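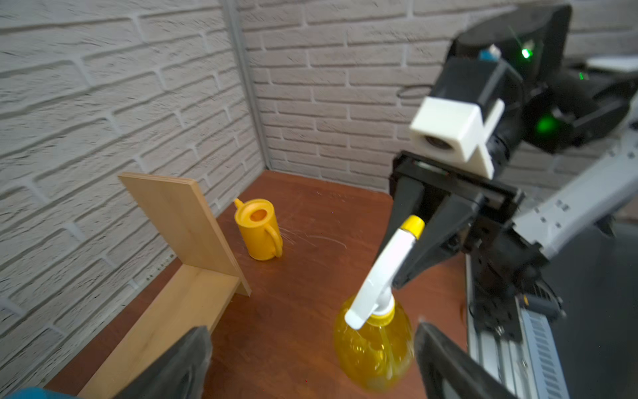
I have been renumbering my household inventory again, and this time I am writing down the rules while I still remember them. The previous attempt failed after two years for reasons that are clear in hindsight, and the notes from that attempt were stored in a box that had no number.

Background for anyone arriving from the older post. The inventory covers tools, spare parts, paper records, cables and the contents of the storage room. It does not cover clothes, food or books. It currently has 3449 entries. The first version was a spreadsheet with one row per object and a column for location. The second version, the one being replaced, used codes that carried meaning: a letter for the room, a letter for the shelf, then a category, then a running number. KB-EL-041 was an electrical item in the kitchen, shelf B.

Codes that carry meaning go stale. When the electrical parts moved out of the kitchen, every KB-EL label became wrong, and I had two choices: relabel everything or accept that the code no longer meant what it said. I relabeled half of it. That was the worst available option, and I would ask any reader in the same position to pick one or the other.

Ruth Ellwood wrote to me after that post and made the case for plain serial numbers. Her argument was that an identifier should identify and do nothing else. Location, category and condition are facts about the object and belong in the record, where they can be edited. I resisted this for most of a year because I liked being able to read a label across the room. She was right, and the new scheme is hers with small changes.

The rules as they stand.

Every object or container gets a number. Numbers are issued in order and never reused. If an object is thrown out, its record is marked closed and the number stays dead. Gaps are fine.

Numbers are written without leading zeros. I used four digits with padding at first and dropped it when I noticed I was typing 0977 in some places and 977 in others. The search treated these as different strings. So it is 977 everywhere, on the label and in the record.

A container is an object. Each object has one parent, which is either a container or a fixed place such as a shelf. To move a box, I change the parent of the box, and the contents follow. Moving the electrical parts under this rule takes one edit. Under the old rule it took an evening and most of a roll of labels.

Depth is limited to 4 levels: room, shelf, box, bag. I don't enforce it in software. When I catch myself wanting a fifth level, the box is usually too big.

Loose items below a certain size do not get their own numbers. Screws, washers, fuses and terminals are recorded by the bag, with a description line. I have not found a clean definition of the size limit. The working test is whether I would go looking for one specific item of that kind. I would look for the 8 mm tap. I would not look for a particular wood screw.

Descriptions took more time than numbers. My old entries were full of private abbreviations, and I could no longer read several of them. One said "adptr sm (good one)". New descriptions start with the noun, then the distinguishing property, then anything else: "Adapter, barrel plug, 5.5 mm, black." Noun first makes the alphabetical list useful. Baptiste Bodin prefers to put the function first ("Charging adapter for lamp") and reports no trouble with it, but his inventory is much smaller than mine and he does not print it.

I do print it. A paper copy sits in the storage room and is replaced in September and again in early spring. Changes between printings are penciled in and entered later in one sitting. I tried entering changes immediately from my phone and the error rate was higher, mainly wrong parents.

On labels. I am using paper labels with a clear film over the top. The plain ones from the last round turned yellow near the window and came off anything that had been wiped down. Position matters more than material. A box gets 2 labels, one on the short end and one on the lid, and both carry the same number. With one label, it always ended up facing the wall.

Two problems are still open. The first is objects made of parts that get separated, such as the drill and its charger. At the moment each has its own number and the records point to each other, and I expect one of those pointers to be wrong within a year. The second is lending. I set the parent to the borrower's name, so Marcelle Collet is technically a container in my inventory. The query for empty containers listed her last month when she brought the clamps back.

The conversion is done as far as the storage room and the hall closet. Paper records are next. They still have the old codes, and I am leaving those written on the folders in pencil until the cross-reference table has been checked against every drawer.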